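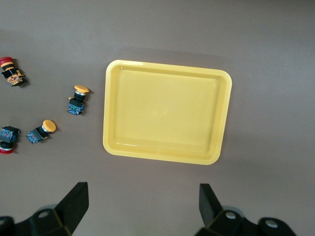

## 1. Background and Research Question

Relief charities depend on public trust, and much of that trust rests on the assumption that money given for emergencies reaches the people it was meant for. This report examines how small and mid-sized relief charities disclose financial irregularities to their donors. It was prepared for the second-year module in Nonprofit Governance at Skatham College and covers work carried out between February and May.

The research question was as follows: when a charity discovers that funds have been misapplied, how soon, and in what form, are its donors informed?

## 2. Sources

The group worked from three bodies of material:

- annual reports and audited accounts filed with the Collesham charity register
- letters and notices sent to donors, where these had been published
- the internal review released by the Doucette Relief Fund after its cash advances were questioned

The register held 1291 entries under the heading of overseas relief. Of these, 757 had filed complete accounts for all of the years under study. The remaining entries were set aside, although it is acknowledged that charities with incomplete filings may be the ones in which problems are most common.

Interviews were considered at the planning stage. Approval could not be obtained within the term, and the study is therefore limited to documents.

## 3. The Doucette Relief Fund

The Doucette Relief Fund was chosen as the main case. Its review described a field office in Vikonville where cash advances were issued to senior staff and recorded as program costs. Receipts were missing for 3789 dollars in the first set of advances examined. The sum was small in relation to the fund's income, but the review found that the same person had requested, approved, and signed for several of the payments.

The fund's trustees were told in March. Institutional donors received a letter in June. Individual donors were not contacted directly, and the matter appeared for the first time in a note to the accounts published in November. The note used the phrase "timing differences in field reporting" and did not mention the review.

The group does not suggest that the money was taken for private use. The review reached no finding on that point, and part of the balance was later matched to fuel and vehicle hire.

## 4. Findings

Most charities in the sample had a written policy on fraud. Far fewer had a written policy on telling donors about it. Where such a policy existed, it usually set a reporting threshold, and the most common figure was 500 dollars. Several policies named the funder to be informed but gave no deadline.

Institutional donors were generally informed before the public. Grant agreements often require this, while a person who gives by mail or online has no agreement to rely on.

Wording also varied a great deal. Terms such as "adjustment" and "reclassification" appeared in notes that, when read beside the auditor's letter, concerned missing records.

## 5. Limitations

The accounts were coded by three students, and a second reading was completed for only part of the sample. Disagreements were settled by discussion. A charity that never discloses a problem cannot be identified by this method — the results describe how disclosure is made once it is made at all.

## 6. Recommendations

1. The Collesham register should add a separate field for reported irregularities.
2. Charities should set a deadline for notice to all donors, including individuals.
3. Cash advances in field offices should require approval by a person who does not receive them.

The coding sheet and the list of filings consulted are held with the module office and may be requested by students continuing the project in the fall.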